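Stop printing dates on things that don't go off

March 15, 2019

Cleared out the kitchen last night. Well, one corner of it. Took two hours and I came away cross, so you get this instead of the piece on bus fares I promised.

My complaint is the best before date. Not use by. Use by is for chicken and I have no quarrel with it, please don't write in about chicken. I mean the other one, the polite one, stamped on salt. On vinegar. On honey, which people will tell you lasts for centuries and which my local shop marks down to half price as if it had a cough.

Who is it for? The shop, I think. The shop likes a reason to move the old box and bring in the new one. The rest of us read it as an order. Date gone, jar gone. I was brought up in a house where you opened the lid and had a sniff and a look, and if it smelled like itself you used it. We were fine. Mostly we were fine.
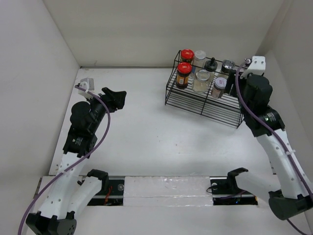
Jars on a wire rack, two of them with red lids.

I lodged for a while above the Altari, a café that closed years ago, and the kitchen there ran on noses. No labels on half of it. Everything in there got used up becuase everything got used. That is the bit the date can't tell you. A jar of cumin opened daily is gone in a month. The same jar in a house that makes one curry a year will be dust, and no stamp on the bottom will change that.

Then there's the money. I kept receipts for a year, dull I know, and wrote down what I binned and what it had cost. 296 pounds. Most of it dry goods. Flour, lentils, a bag of rice with one weevil who may have been a visitor. Perhaps a third of it deserved the bin. The rest I threw out because a number told me to, and I'm a grown adult who can smell.

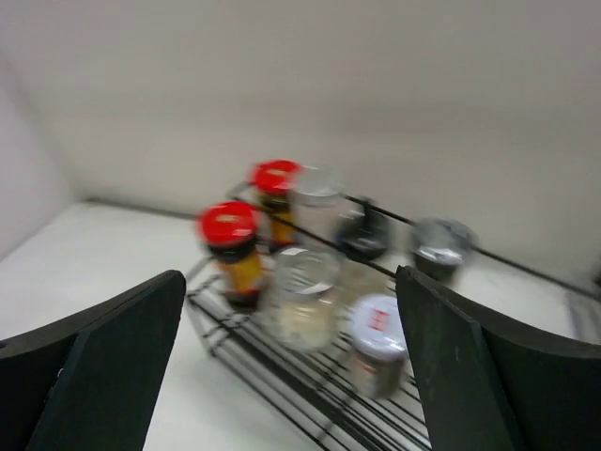
Seven spice jars, one small black rack.

Now the other side, in fairness. A friend runs the stockroom at Cheon, the wholesaler out past the ring road, and was quite sharp with me over this. Without dates, how do you rotate? How does a new starter know which pallet goes out first? Good point. Fine. So put a packed-on date. A plain fact: this was put in the jar on this day. Let the stockroom sort by that, and let me work out the rest at home with my own face.

I also get that not everyone can smell. Plenty of people lose it, with age or after a bad cold, and for them a date is a comfort. I don't want to be the person who takes that away. But the comfort would be a lot better if the date meant something, if it was kept for the foods where it matters and left off the ones where it doesn't. 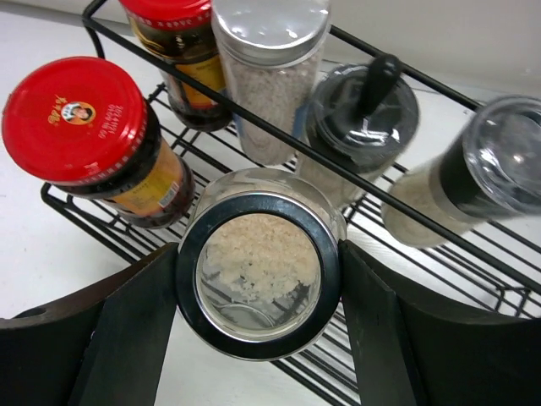 And the sizes don't help. If you cook for one, a big jar of anything is a bet you will probably lose. Trarkora, the refill place by the station, lets you buy two spoonfuls of paprika in your own pot for 39p. Lovely. It opens three days a week and there's always a queue. Meanwhile the supermarket will sell me enough dried oregano to stuff a pillow, and then tells me to be finished by April.

Somebody will say it's a small thing. It is. But 200 homes on our estate all doing my corner-of-the-kitchen clear-out, that's a skip. More than a skip. And glass is heavy, and half of it goes in the wrong bin with the lid on and the stuff still in it (mine has, I admit it).

What I would like is boring. A packed-on date for anything dry, salted, pickled or made of sugar. Smaller jars at a price that isn't an insult. A line on the label saying what bad looks like: clumps, fur, smell of nothing. Rurnatus already does this on its mustard, tiny print round the back, and I have never once thrown out there mustard by mistake.
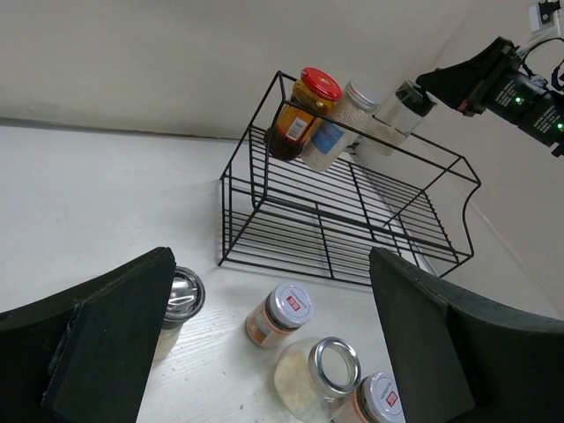

What to keep, what to chuck

Salt, sugar, honey: keep. Clumpy is fine, use a fork.

Vinegar: keep, cloudy or not.

Whole spices: keep, and toast them before you use them.

Ground spices: rub a bit between your fingers. No smell, no use. Put it on the compost.

Anything in oil, once opened: fridge, and do what the label says. I'm stubborn, not daft.

Bus fares next time.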